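Tue 1 April

The pennant season is over and we finished second last, so Sendden stays in Division 5 for another year. I played lead in all but two of the games and my draw shots got a bit better after Christmas. My drives did not, but a lead doesn't get asked for many of those.

The last away game was at Filura. Their green was running slow after rain in the week and I was short with nearly everything for the first hour. We were down by nine shots at the tea break. We got some of it back on the forehand side, where the rink was truer, and lost by four. Filura put on egg sandwiches and a very good lemon slice, and their bar had the football on, so most of us stayed longer than planned.

Marikar won the division and they deserved it. They have three or four players who could hold their own two grades up, and they practise on Wednesday nights under lights. We don't have lights. A quote came in at more than the club has in the bank, and that was the end of the discussion for this year.

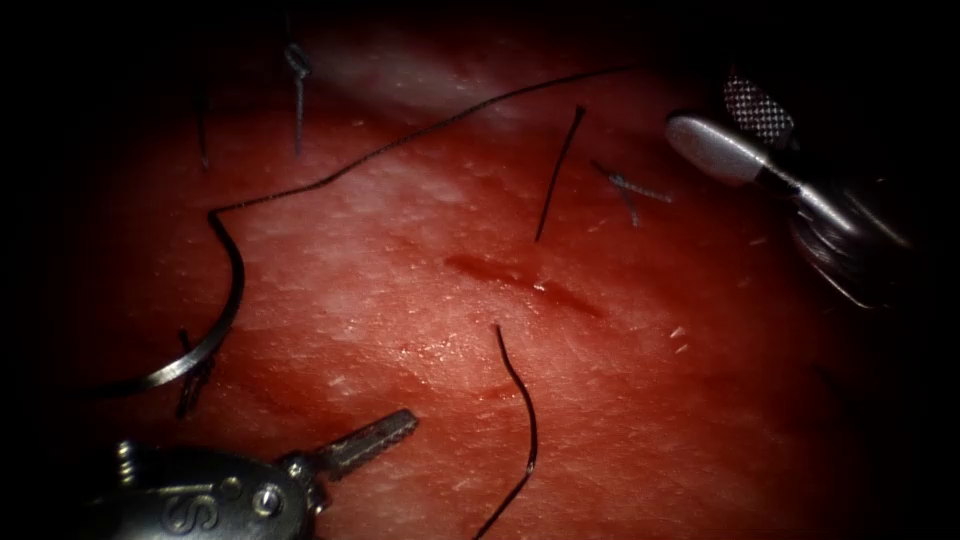 Our own green is the other problem. The far rink has been out of play since the second-last home game, when someone dragged a bench over the corner and the leg went through the surface. It left a narrow slit running on a diagonal, much the same shape as the cut in that photo, thickest at the left end and tapering away to the right. A bowl going over it kicks off line by a foot or more. The greenkeeper has top-dressed it twice and wants it left alone until the grass knits, so we are a rink down for social bowls and there is a bit of waiting around on Saturdays.

The Zikinora Shield is the next thing to think about. It is open to any club in the district and it had 139 entries last time, which meant a lot of early starts and two venues. Prize money is $3000 this year, up from $2000, and I expect that will bring in a few of the better pairs from the coast. First round is in August. I have put my name down for the pairs again - same partner, same plan, and hopefully not the same first-round draw.

Before then I want new bowls. I have been using a size 4 since I started and I am fairly sure they are too big for my hand, especially on cold mornings when I can't get a decent grip. A few people at the club have offered to let me try their 3s. I'll have a roll with them over the next couple of weekends, if it stays dry, and look at the second-hand racks after that. If anyone has a set of 3s with a narrow bias that they aren't using, leave a comment.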